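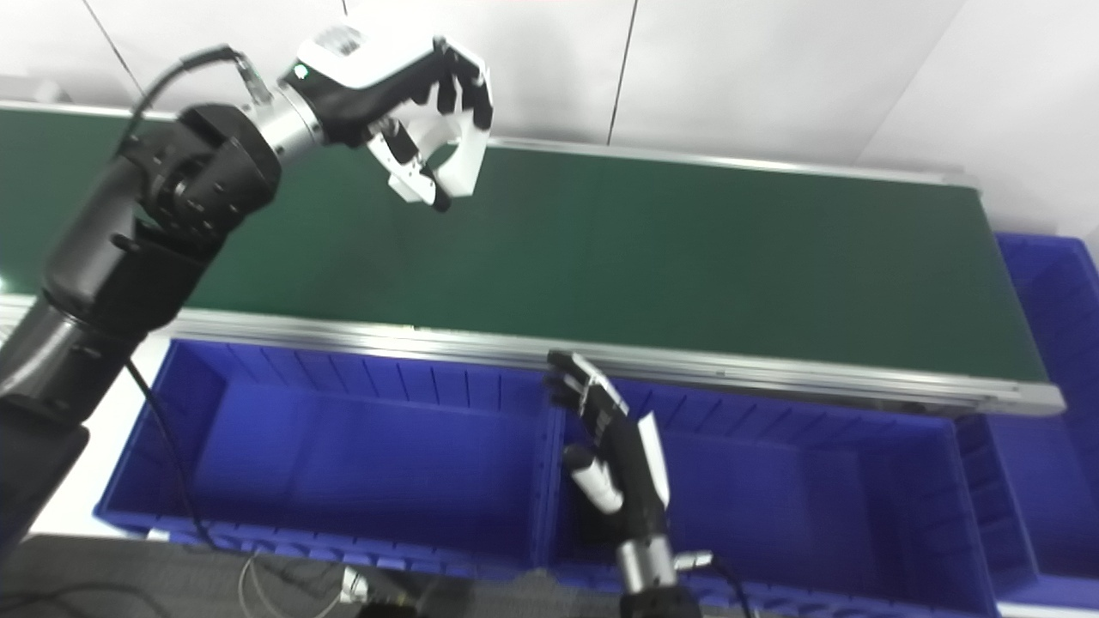 *Figure 1. Both hands at the sorting station, seen from the head camera. The belt is clear and the left and centre bins are empty.*

# Collecting demonstrations for a two-handed sorting task

Bence Pintér
Project report, 29/08/2021

## 1. What the project was for

The Tavska project wants a robot that can take mixed items off a conveyor and put each one in the right bin. An earlier student wrote the motions by hand, and they only worked when items arrived the same way round. My part was to gather examples of a person doing the job through the robot, so that a policy could be trained on them. I did not train the final policy myself, but I ran short test trainings to check that the data could be used.

## 2. Setup

The station is a green belt with a metal rail along each edge and a row of blue bins in front (Figure 1). The robot has two arms, each with a humanoid hand. An operator wears tracked gloves and sees the view from the head camera on a screen. Joint positions, glove positions and video are all written to one file per episode by a recording program called Dolero.

Cables were a nuisance throughout. The glove tracker lost contact twice in the first week until I taped down the plug. On the robot side I kept a check of the cable runs in the start-up list, as a cable in front of a bin can end up in the camera view at a different place each day.

## 3. Method

Each episode followed the same steps:

1. Clear the belt and the bins.
2. Move both hands to the start pose.
3. Start recording, then place one item at the far end.
4. Pick the item up and drop it in its bin.
5. Stop recording and mark the episode good or bad.

We had 11 kinds of item, mostly small boxes, bottles and soft packets. Two operators took turns, Omerović and I. We changed over every 80 episodes, partly to rest our arms and partly so that the data did not all come from one person's habits.

Bad episodes were kept but put in a separate folder. I counted an episode as bad if the item fell outside the bins, if the operator stopped for a long time, or if the video and joint data did not line up.

## 4. Results

We ended up with 1,741 good episodes. The boxes were easy. The soft packets were slow, and the operators used different grips for them: I pinched with the thumb and first finger, while Omerović scooped with the whole hand. In the test trainings the policy mixed the two and often closed on nothing. When I trained on one operator's packets only, it did better - but then it had far fewer examples to learn from.

Items that needed both hands were the weakest part. I had planned to record handovers from one hand to the other, and most of these were marked bad because the operator could not judge depth from a single view.

## 5. What I would change

I would agree on one grip per item before recording anything. I would also add a second camera at the side of the belt, and record the handovers first while the operators are fresh.

The files and the recording notes are on the Tristutau drive, in the folder with my name. The next student should read the notes on glove calibration before using the November recordings, which were made with the old settings.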